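Kistley Short Film Fund
Progress report, second period
Submitted by Ramiro Bustamante, producer, February 2025

Dear colleagues,

I write to inform you how the documentary "Pener" is going, and what was done with the second payment of the grant.

Shooting is finished. We had planned to close it in October, but the ferry to Usten stopped for bad weather and we lost two shooting days there. We made them up later with a smaller crew. In total we have 347 clips on the drives, all copied and stored in two different places.

The edit is in progress. Our first assembly was much too long and the part about the old cinema in Usten was repeating itself. The editor, Lu, proposed to start with the projectionist's story and to leave the history of the building for later. I was against it at first, but after seeing her version I agree with her. We now have a rough cut of the first half.

On the money: the second payment was spent on editing and travel, as in the budget. The extra ferry tickets cost us some 200 euros, which I took from the reserve. We also paid 2,000 euros for the archive footage of the cinema's opening night. The contract covers festivals and one television broadcast — online use is not included, and we must discuss it with the owner separately.

The sound is the part which worries me. Two interviews were recorded close to a generator and the cleaning takes longer than I calculated. Subtitles in English are translated for the first half and will be checked by a native speaker.

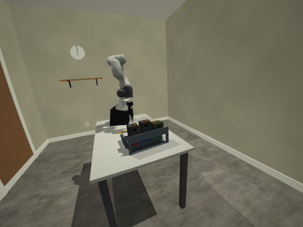
Will the film be ready for the autumn festivals?
The picture edit should be locked in time for their deadlines, and if the sound mix is late we will send the film with a temporary mix, which most of them accept.

For the next period we ask you for one thing only: your written comments on the rough cut. The viewing link and the password go to your office in a separate message. The receipts are attached, in the same order as the budget lines.

With kind regards,
Ramiro Bustamante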